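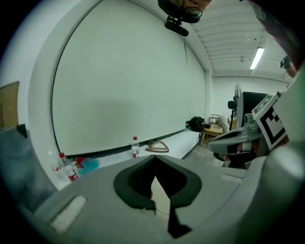 ## October, after supper

The letter from the Hirose fund came today. I did not get it. They had 700 applicants and gave out 5 awards, so I can't say I was surprised, but I had still kept a line for it in the budget and now that line is blank.

I called Mom before I did anything else. She asked if I was going to drop out of the spring term and I said no, I would move the numbers first and then decide. She offered to send money and I told her to wait. She has the roof to pay for.

Went through the account on the laptop after that. Spring tuition is covered up to the last payment. What's missing is the lab fee, the bus pass and most of the books. I can get two of the books from the library if I put my name down early. The statistics one has a code you have to buy new, and the code is most of the price. I wrote to the instructor to ask if last year's edition would do. No answer yet.

Takeshi Honda in the aid office had a slot at 2, so I walked over. He was fair with me. He said the Ernitz grant is smaller but fewer people apply, and that it goes by need and doesn't ask for a list of clubs. I liked that part. I work most evenings and have never had a club to put on a form. He also printed the payment plan page and marked where to sign. There is an 80 dollar charge to set it up, and he said to ask for it to be waived in writing, before I sign and not after.

Then work at Jumus until closing. I asked about more hours and was told maybe in the new year. Rosters are already done.

I keep going back and forth about transferring to Joltow for the last two years. It costs less and I could live at home. But they won't take all my credits, and if I have to repeat a term I'm not sure I save anything. I need to see that on paper. I've asked for the credit list — it takes a while, they said.

Things to do tomorrow:

- Ernitz form, first page at least
- Letter about the setup charge
- Find last year's tax papers (Mom may have them)
- Library, statistics book and the writing handbook
- Ask my old math teacher for a reference

Started the essay for Ernitz before bed. It wants to know what I'd do with the degree, in one page. I have four sentences and I don't like the second one. Stopped there and set the alarm for early.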